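Thread: Lindo handheld gripper kit, worth it?
Board: Hardware and Kits > Grippers and end effectors

plainjane_cnc
Posted March 12, 2022

Has anyone here paid real money for the Lindo kit? I mean the handheld two-finger one with the Habte software subscription. They want $487 for a single unit, and the sales page says you can be "collecting usable demonstrations in an afternoon." I've read that kind of sentence before. I have a small arm at home and I'd like to teach it to sort packaged food, but I'm not spending that much on some plastic linkages and a login.

tarp_and_twine
I bought one in September. Short version: the hardware is okay, the price is silly, and the software is where they get you. You get 28 days of Habte with the kit and after that you pay monthly or you export everything and do the training yourself. The export works, I'll give them that.

The fingers are plastic, screwed together at the joints. Mine developed some slop in the left side and I had to tighten the screws every couple of sessions. They sell a "service pack" for this. It's a screwdriver and spare screws.

My test job was snacks in a tin tray on the kitchen table, picking up one package at a time and setting it down on the tablecloth.

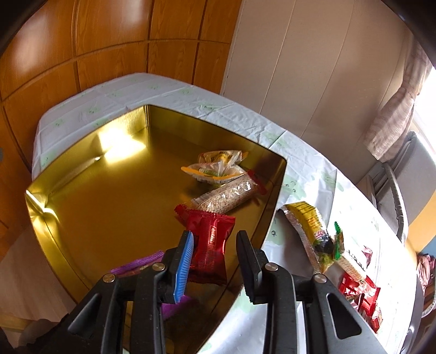
Wrappers are a much harder test than the foam blocks in the Lindo promo video. Foam blocks don't slide and they don't crinkle up when you squeeze them. I did long sessions of this and ended up with 1,844 clips in the account, and when I went through them I threw out a good part because my hand had wandered or I'd grabbed two things at once. So when they say an afternoon, figure on a lot of afternoons.

plainjane_cnc
That's more or less what I was afraid of. Did the arm learn anything from it?

tarp_and_twine
It learned to pick up bars and boxy stuff fairly well. Flat bags, no. It'd come down on the middle of the bag, close, and come up with nothing. Habte support told me to collect more clips. Their answer to everything is to collect more clips.

oldbeltdrive
I'm going to push back a little. I use the same kit at work and we get decent results on bags. You have to approach the sealed edge and pinch that, every single time, and not switch styles halfway through. If half your clips go for the edge and the other half go for the middle, of course the thing comes down in the middle. That isn't Lindo's fault.

tarp_and_twine
Fair, but then put it in the manual. The manual is 2 pages and one of them is the warranty.

oldbeltdrive
No argument on the manual. It's terrible.

mossy_gantry
Does anyone have a view on the pads? My Ania gripper came with soft pads on both fingers and costs less. I've never seen why Lindo charges what it does.

tarp_and_twine
My setup has the blue pad on one finger and plain black on the other. I can't tell you it's better or worse than two pads because I never ran them side by side, and neither has Lindo as far as I can find. There's a chart on the site with no numbers on it.

Same tray, different load:
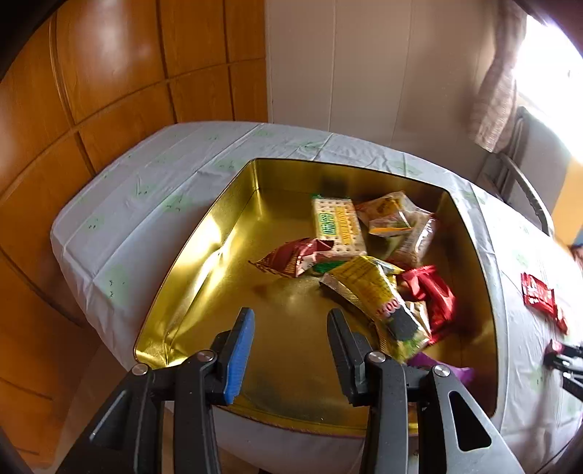 Reaching into the tin with the big yellow bag in front and crackers behind.

The other thing I'd complain about is shine. A gold tray by a window is a mean test, and Habte marked plenty of my clips "low tracking confidence" with no hint about which part of the clip was bad. You find out by watching them all.

mossy_gantry
So use a matte tray?

tarp_and_twine
I could. But people's kitchens have shiny things in them, and the sales page says "any home, any light."

oldbeltdrive
"Any light" is nonsense, agreed. Pull the curtain and you'll lose fewer clips. I still think you're being hard on it. For that money you won't build one yourself that exports clean data, not if you count your own time.

plainjane_cnc
I don't count my own time, that's the whole hobby.

Has anybody tried the Isari files? They're free to print, and I've got a spool of black sitting here doing nothing.

mossy_gantry
Printed the Isari one last year. The fingers flexed too much for me until I thickened the arms. No software at all, so you're on your own there. Read the parts list before you start, the screws are an odd length.

plainjane_cnc
Odd screws I can live with. I'll print that first and hold off on the Lindo. If someone wants to sell a used one with the blue pad still in good shape, send me a message.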